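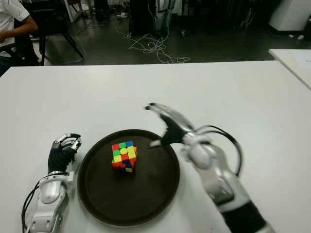 Chapter 4
Getting Lost on Purpose: Moves, Undoing, and Order

I got my first twisty cube from a gift shop in Parkitcombe on a rainy vacation, and I had it scrambled before we were out of the parking lot. It then lived in a drawer for years. Every January I'd dig it out, get one side all yellow, feel terrific, and wreck that side trying to fix the next one. If you've ever had a Rubik's cube in your hands you know the feeling! Look at the one in the brown tray, with red, green, blue and yellow stickers all sharing the top face and one layer turned out of line with the rest. It's a mess, but it's a mess with rules, and those rules are what we're going to spend this chapter on.

I teach this unit with real cubes on real tables, and I'd like you to have one beside you while you read. Any cube will do. The Muten ones in our classroom set turn a little stiffly and the Tronix ones are so loose they sometimes pop a corner (if yours does, put the corner back the way it came out, please, or you may be holding a cube that can't be solved at all, and we'll get to why in Section 4.5). A tray with a lip is handy too. I started using trays after chasing one too many center caps under a radiator.

4.1 What counts as a move?

Hold the cube so one face points at you. Give that front face a quarter turn clockwise. We'll call that move F. Now do the same thing to the face on your right, clockwise as if you were looking straight at it, and call that one R. There are six faces, so there are six letters: F for front, B for back, L for left, R for right, U for up, D for down. A little mark after the letter, as in R', means turn it the other way.

Notice what we left out. Picking the whole cube up and looking at it from behind doesn't count as a move, even though it looks different to you. Neither does a turn that stops partway. You can stop there, of course, and your fingers will do it all the time, but until the layer clicks home we won't say the cube is in a new position. My students fight me on this one every year, and it's a good fight to have. Deciding what counts is most of the work in this kind of math.

4.2 Undoing

Start with a solved cube if you have one. Do R. Now do R'. You're back where you began, no surprise there.

Try two moves: F, then R. How do you get home? Plenty of people try F' and then R', and they end up with a cube that's more scrambled than before. You have to undo the last thing first, so it's R' and then F'. Think of socks and shoes. You put on the socks and then the shoes, and at night the shoes have to come off first.

So a scramble is never truly hopeless. If you had written down every turn, even 400 or 600 of them, you could walk the list backward with every turn flipped and be home again. It would be a dull afternoon! The trouble is that hardly any of us write the turns down, and so we need some other way back.

4.3 Does order matter?

With plain numbers, 2 + 5 and 5 + 2 come out the same, and you've trusted that since grade school. Cubes aren't so polite. Do F and then R on a solved cube and make a quick sketch of the top face. Go home, do R and then F, and sketch it again. Put the sketches side by side. They don't match.

Some pairs do behave, though. L and R never touch the same piece, so you can do them in either order and get the same result. See if you can find the other pairs before you turn the page.

Before you go on

Keep a notebook open for the rest of the chapter. I use the squared kind from Alexiou, but the back of an envelope is fine. Try these first:

Do R four times in a row. What do you get?
Do F, R, F', R' on a solved cube, then keep repeating that same string until the cube is solved again. Write down how many rounds it took.
Make up a scramble of five moves, write it down, hand it to a friend, and ask for the list that undoes it.

Hang on to your answer to the second one. We'll need it in Section 4.4.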